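Home | Kitchen | Bathroom | Doors & Floors | Workshop | Contact

Looking after inside doors and handles

May 27, 2018

51 shares | 2 comments

Most inside doors get no attention until they stick or squeak. The jobs on this page need a screwdriver, a cloth, a candle stub and a bit of fine sandpaper.

Squeaky hinges

Lift the pin out of one hinge at a time, starting at the bottom. Wipe off the old black grease, rub the pin with candle wax and tap it back in. Oil works too but it runs down the paint and collects dust.

Doors that stick

Wait for a dry spell before you plane anything. A door that binds in a wet June may swing freely a month later. Rub chalk along the edge, close the door and look for the mark it leaves on the frame. Sand only there, then seal the bare wood the same day.

Check the top hinge as well. If the screws turn without biting, take them out, pack the holes with matchsticks and wood glue, and leave for 2 hours before screwing back.

Grooved and moulded panels

Dust sits in the grooves and goes sticky in kitchens and bathrooms. Use a dry paintbrush first, top to bottom, then a cloth wrung out in warm water with a drop of washing-up liquid. Dry straight away. On dark brown doors, test any polish low down. Terow wax in the darker shade covers light scratches well enough. Aduna dries faster but leaves a shine I don't care for.

Loose lever handles

A handle that droops usually has a tired spring. One that wobbles is usually a loose screw. Look for a small grub screw on the underside of the lever and tighten it with an Allen key. Then do the screws on the plate, a little on each in turn. Replacement springs are sold at Tkachuk in Fleltgate, two to a packet.
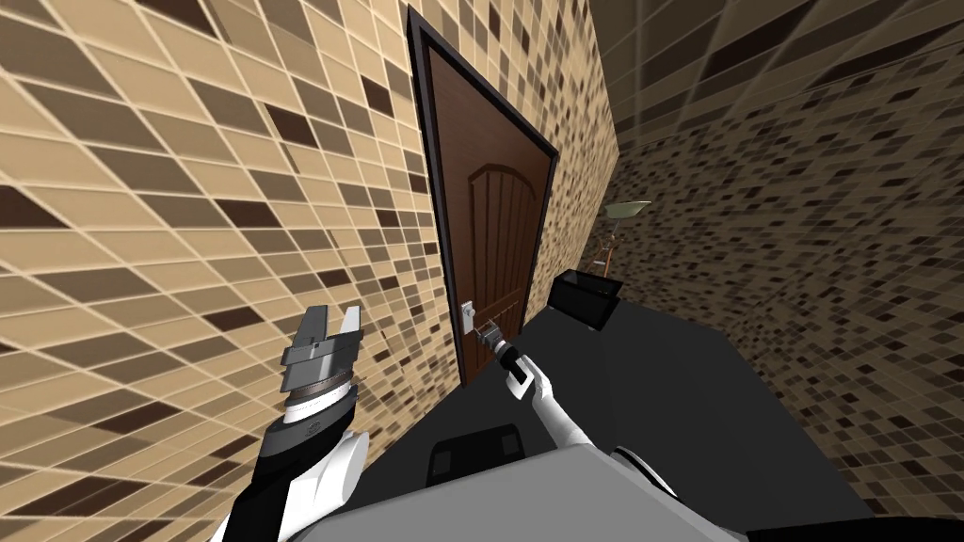
Tiled walls beside a door

Grout next to a door frame cracks first, from the door being shut hard. Rake out the loose bits, brush in new grout and wipe the tiles after 30 minutes. Where the tiles meet the frame itself, use flexible sealant.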